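Vustis Robotics Club
Summer progress report to the Mirnik Fund
August 30, 2020

Hi Siv,

You said to keep it informal, so I'm taking you at your word! You'll get the spreadsheet separately from Britt-Marie at the school office, and it will be much tidier than this. What follows is my version of how the summer went, with the bad weeks left in.

The quick reminder, in case you're reading this in a stack of other reports: we're the after-school robotics club at Myklebust High, and your grant was for a student-built hand-held gripper with a camera on it. The kids hold it and pick things up with it, the camera records what the gripper "sees," and later on the recordings are used to teach our little robot arm to do the same thing. The students named the gripper Drokura in February and I still don't know where the word came from. They won't tell me.

Where we are

We're a little behind the schedule I gave you in the application. I had us finishing the second version of the gripper in May, and with the building closed all spring that was never going to happen. We finished it in the third week of July. The kids did a lot of the design over video calls, with one person sharing a screen and everyone else talking at once, and then I drove printed parts around to people's front porches (my back seat is still full of support material). Once we were allowed back in, in small groups, things picked up fast.

The first version had a grip that was too stiff and a trigger that hurt your finger after ten minutes. Menaka Siriwardena, who is a rising senior and our mechanical lead, took it apart on her kitchen floor and came back with a long list of complaints and a much better linkage. The new body is wider and rounder in the hand. It's heavier too, and we're not thrilled about that, but the younger students can hold it in two hands and it's steady.

We also moved from a normal camera to a very wide lens. Walter Villanueva, my co-advisor, pushed for this from the beginning and I resisted from the beginning, mostly over cost. He was right. With the narrow lens you lost the object the second you got close to it, and half of the early recordings are beautiful footage of nothing in particular. With the wide one you get the gripper, the table and a good chunk of the room all at once, and straight lines go bendy. The students had to learn to read it. The first time we played one back, two of the ninth graders tipped their heads sideways at exactly the same moment.
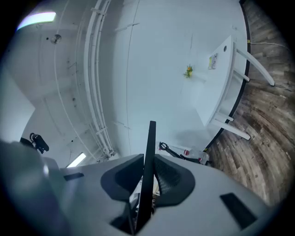 Collecting the recordings

It takes some practice to look at a view like that one and see a white table against a wall, with the floorboards swooping off to the right. The black fin standing up in the middle is the part I'd ask you to notice. In version one there was nothing in the view that stayed put, and the students had a miserable time judging how near they were to anything. Now they have the fin and the dark padding on each side of it as something to aim past, and new people pick it up in an afternoon.

We have 159 usable recordings so far. The goal in the application was 300 by the end of the project, so we're past the halfway mark, and I feel good about getting there if school stays open. "Usable" is a word we argued over for an entire meeting, by the way. What we settled on: the student reaches for one thing, picks it up, sets it down somewhere else, and lets go, all in one go and without a voice in the background yelling instructions. If it drops, we keep it but it goes in a separate folder. Signe Björklund runs that folder and she's strict about it, which I love.

Our best single session was 35 minutes of steady work with no equipment trouble at all, and everybody went home happy. Our worst was a morning when the memory card filled up right at the start and we carried on for an hour without checking. So now there's a checklist taped up by the door, in Signe's handwriting:

Card empty?
Battery in?
Lens wiped?
Fin straight?
Say your name and the task before you start.

The last item was her idea, and it has saved us so much sorting.

One thing I'd do differently is the lighting. We spent two weeks thinking there was something wrong with the camera when recordings made under the ceiling lights didn't match the ones made by the window. Nothing was broken! We'd just never written down where we were standing. We do now. Walter would like me to tell you that he suggested this in June.

The arm

I want to be straight with you about this part. The arm has been trained on the first batch of recordings twice, and neither try was good. It reaches toward the right object most of the time and then closes its fingers too early. The students have a theory that the timing is off between the camera and the trigger sensor, and they built a neat test for it: you open and close the gripper in front of a stopwatch and compare what the camera shows with what the sensor logged. The two do drift apart over a long recording. How much of our trouble that explains, I can't say yet. Menaka thinks most of it, and Walter thinks we simply need more recordings. I'm staying out of it until there's a third try to look at.

Students

We lost three members over the spring (one family moved, two just couldn't face any more screen time, and who could blame them) and gained five over the summer, mostly siblings and friends. The thing I'm proudest of has nothing to do with the arm. In January the experienced kids did all the building and the new kids swept up. With the small groups there weren't enough experienced kids to go around, so the new ones got handed the tools on day one, and several of them are now better at assembling Drokura than I am. I timed myself. It wasn't close.

Money

We've spent $3,695 to date. The biggest piece was the wide lens and camera, then filament and hardware, then a replacement for the motor we cooked in March (my fault, wrong power supply, it smelled terrible). Bus passes came in far under budget for obvious reasons. I'd like to ask whether we can move what's left in that line over to a second camera, which would let two groups record at once. Britt-Marie Solheim has the form and says she only needs a yes from you by email.

What's next

School starts back on a split schedule, so we'll have half the club on Tuesdays and the other half on Thursdays, and the gripper will have to be wiped down in between. Walter is taking one group and I'm taking the other. The plan for the first few weeks is to fix the timing problem, get everyone through the checklist, and then go back to recording. We'd like to make the third training try in October, and I'll send you a short video of however that goes, even if the arm is still grabbing at air.

You asked on the phone if you could come and try the gripper yourself. Yes, please! Visitors have to sign in at the front office and wear a mask, and the Thursday group is the quieter of the two. Just let me know a few days ahead so I can find you a parking spot.

Thanks for being so patient with us this spring,

Your contact at Vustis, still at the same number and email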